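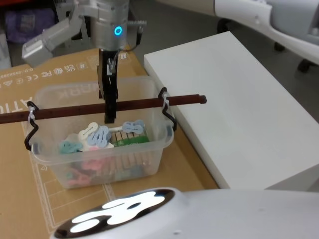 Start Schläger Bälle Schutz Taschen Platz & Netz Service

Cricketschläger Widik, englische Weide, Größe Short Handle

Lesezeit: 6 Minuten

Art.-Nr. 2048 (Short Handle)
Art.-Nr. 2158 (Long Handle)
Hersteller: Benkirane
Lieferbar, solange das Regal nicht leer ist

Wer in Deutschland einen Cricketschläger kauft, hat meistens schon zwei Gespräche hinter sich. Im ersten ging es um die Frage, ob das nicht dieses Spiel mit den Pferden sei. Im zweiten hat ein Mannschaftskamerad erklärt, dass unter englischer Weide der besten Klasse überhaupt nichts geht, und dabei selbst mit einem Schläger gespielt, der an drei Stellen mit Isolierband zusammengehalten wird. Der Widik ist für Leute gedacht, die beide Gespräche überstanden haben und jetzt gern einfach Bälle treffen würden.

Er ist ein ordentlicher Vereinsschläger. Mehr behauptet auch Benkirane nicht, was in einer Branche, in der jedes zweite Modell nach einem Raubtier oder einer Naturkatastrophe heißt, schon fast unhöflich bescheiden wirkt. Was »Widik« bedeutet, konnte uns der Hersteller nicht sagen. Wir haben zweimal gefragt.

Holz und Maserung

Das Blatt besteht aus englischer Weide mittlerer Sortierung. Das heißt: Die Maserung ist sichtbar und läuft einigermaßen gerade, aber es kann ein Fleck dabei sein, eine dunklere Kante oder ein kleiner Ast auf der Rückseite. Wer einen Schläger vor allem fotografieren möchte, ist mit einer höheren Sortierung besser bedient und mit einem höheren Kontostand auch. Am Ball merkt man von einem Fleck auf der Rückseite nichts. Am Tresen des Vereinsheims merkt man ihn sehr wohl, denn dort wird jeder neue Schläger herumgereicht und von Menschen begutachtet, deren Schnitt seit Jahren einstellig ist.

Eng stehende Maserung gilt als Zeichen für einen Schläger, der früh gut abspringt, weit stehende als Zeichen für einen, der länger hält. Beides stimmt oft genug, dass man es weitererzählt. Wir sortieren nicht nach Maserung vor und suchen auch keine »besonders schönen« Stücke heraus, selbst wenn im Bemerkungsfeld der Bestellung sehr nett darum gebeten wird.

Form und Schwerpunkt

Der Schwerpunkt sitzt etwas tiefer als bei den meisten Modellen für harte, schnelle Pitches. Das ist Absicht. Auf deutschen Plätzen wird überwiegend auf Matte oder Kunstrasen gespielt, und wo doch einmal Naturboden liegt, hat gern am Vortag eine Fußballjugend darauf trainiert. Der Ball kommt dann eher flach, manchmal sehr flach, und gelegentlich gar nicht. Ein tiefer Schwerpunkt hilft beim Drive und bei allem, was unter Kniehöhe passiert. Wer am liebsten auf dem hinteren Fuß steht und pullt, sollte sich den Pleddale ansehen, der den Schwerpunkt höher trägt.

Die Rückseite ist leicht ausgehöhlt, die Kanten sind kräftig, aber im Rahmen der Regeln. Der Zeh ist abgerundet und kommt bereits mit aufgeklebtem Schutz. Die Blattfläche ist unbehandelt, eine Folie liegt bei. Ob man sie aufklebt, ist eine Glaubensfrage, zu der wir uns weiter unten vorsichtig äußern.

Griff

Der Griff ist aus Rohr, in der üblichen Weise eingespleißt und umwickelt, im unteren Teil leicht oval. Zum Lieferumfang gehört ein einzelner Gummi, montiert. Viele Spieler ziehen einen zweiten darüber, manche einen dritten, und danach wundern sie sich, dass der Schläger so dick geworden ist. Ersatzgummis gibt es im Set zu 3 Stück. Ein Kegel zum Aufziehen ist nicht dabei, im Zweifel hat der Verein einen, und im Zweifel weiß dort keiner, in welcher Tasche.

Short Handle oder Long Handle

Art.-Nr. 2048 ist die Ausführung, die fast alle Erwachsenen brauchen. Art.-Nr. 2158 hat bei gleichem Blatt einen längeren Griff und lohnt sich für sehr große Spieler. »Sehr groß« ist hier wörtlich gemeint und beschreibt nicht das Selbstbild. Wer beim Guard bequem steht und den Kopf gerade halten kann, hat die richtige Länge. Wer sich beim Probieren im Wohnzimmer nicht sicher ist, möge bitte keinen Ball dazunehmen. Rücksendungen nehmen wir an, Deckenlampen nicht.

Kindergrößen führt Benkirane im Widik nicht. Ein abgesägter Erwachsenenschläger ist kein Kinderschläger, auch wenn das in einem Forum steht.

Vor dem ersten Spiel

Jetzt der Teil, den alle überspringen. Der Widik wird ab Werk gepresst, aber nicht eingeklopft. Er braucht also rohes Leinöl in dünner Schicht, anschließend ein paar Stunden mit dem Holzhammer und danach alte, weiche Bälle im Netz, erst locker zugeworfen, dann schneller. Kein Öl auf den Spleiß, kein Öl auf den Griff, kein Olivenöl aus der Küche. Den Schläger über Nacht flach liegen lassen, mit der Schlagfläche nach oben.

Das Einklopfen ist laut und dauert länger als die Geduld der Nachbarschaft. Wir bieten es deshalb als Service an: Für 20 Euro übernimmt das die Werkstatt bei Skumenent, die in einem Gewerbegebiet liegt, wo so etwas zwischen Reifenwechsel und Gabelstapler nicht weiter auffällt. Die Lieferung verzögert sich dadurch. Die ersten Einheiten im Netz bleiben trotzdem Ihre Sache, und mit einem neuen harten Ball hat dieser Schläger in der ersten Woche nichts zu tun.

Zur Folie: Sie schützt die Oberfläche vor Feuchtigkeit und hält feine Risse zusammen. Sie kostet auch ein klein wenig Gefühl, sagen die, die ohne spielen. Auf nasser Matte würden wir sie aufkleben. Unter der Folie wird nicht mehr geölt, auf der Folie erst recht nicht.

Risse, Dellen und die Gewährleistung

Weide ist weich, und ein Cricketball ist es nicht. Feine Risse an der Schlagfläche und Dellen an den Kanten sind normaler Gebrauch und kein Mangel. Gleiches gilt für Schäden durch Yorker auf den Zeh, durch Regen, durch einen Kofferraum im Hochsommer und durch den Moment nach einem zweifelhaften LBW, über den wir hier nicht weiter sprechen wollen. Bricht der Griff oder löst sich der Spleiß bei normaler Benutzung, schreiben Sie uns mit Foto und Bestellnummer. Normal bedeutet, dass der Schläger in dem Augenblick einen Ball treffen sollte.

Ungespielte und ungeölte Schläger nehmen wir innerhalb der gesetzlichen Frist zurück. Einen roten Abdruck auf der Schlagfläche erkennen wir übrigens auch dann, wenn er abgeschliffen wurde.

Lagerung im Winter

Die Saison ist kurz, der Winter lang, und im Dezember liegt der Schläger gern neben der Heizung. Dort trocknet er aus und spaltet sich beim ersten Netztraining im Frühjahr auf eine Weise, die dann dem Hersteller angelastet wird. Ein kühler, nicht feuchter Raum genügt. Vor der Saison die nicht beklebten Stellen einmal dünn nachölen und wieder ein wenig klopfen. Für die Halle bitte nur mit Hallenbällen spielen - die Kunststoffvariante mit den Nähten aus einem Guss ist härter, als sie aussieht, und ruiniert die Kanten.

Im Lieferumfang

Schläger mit montiertem Griffgummi und Zehenschutz
Schutzfolie für die Schlagfläche, lose
Stoffhülle mit Zugband, ohne Tragegurt
Pflegezettel auf Englisch, der ungefähr dasselbe sagt wie wir, nur freundlicher

Aufkleber

Die Aufkleber sind in diesem Jahr dunkelgrün und fallen größer aus als bei der Vorserie. Wer sie abziehen möchte, erwärmt sie vorsichtig mit dem Föhn. Auf die Leistung hat das keinen Einfluss, wohl aber auf die Fragen im Vereinsheim.

Ähnliche Artikel

Cricketschläger Pleddale, englische Weide
Griffgummis Benkirane, Set zu 3 Stück
Leinöl, roh, kleine Flasche
Holzhammer zum Einklopfen
Zehenschutz zum Nachrüsten
Schlägerhülle, gepolstert, mit Tragegurt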